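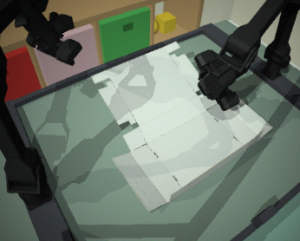 Fig. 1. Box folding task in sim — two arms, flat blank.

Notes wk 9, sim-to-real for deformables (Shimada lecture, Thursday)

Task: fold blank into open box. Panels = rigid plates, creases = hinge joints w/ spring + damping. Cheap to simulate, misses panel bending.

Policy: both wrist poses + gripper commands, predicted in chunks. Single-step version jittered badly near the creases.

Randomized per episode: crease stiffness, friction, blank pose, lighting. Stiffness matters most, see Tamošiūnaitė's ablation on the Mamel setup.

Results, 53 trials each:
all randomization — 43 successes
fixed stiffness — 26 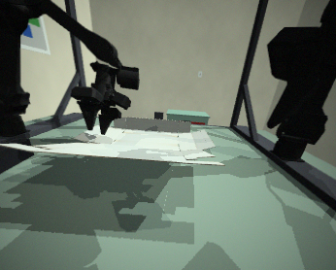 Main failure: finger slides over the flap edge, never gets under it. Contact model is too forgiving there so policy learns a shallow approach. Fix tried: thinner collision geometry, smaller timestep. Helps, but up to 2 times slower.

Second failure — arms push against eachother through the cardboard. Open problem. Force penalty in the reward made the policy timid.

Reading: Claseck report, sections on hinge models only. Skip the apendix.

For next time: write out the hinge torque eqn w/ a nonzero rest angle, bring to section.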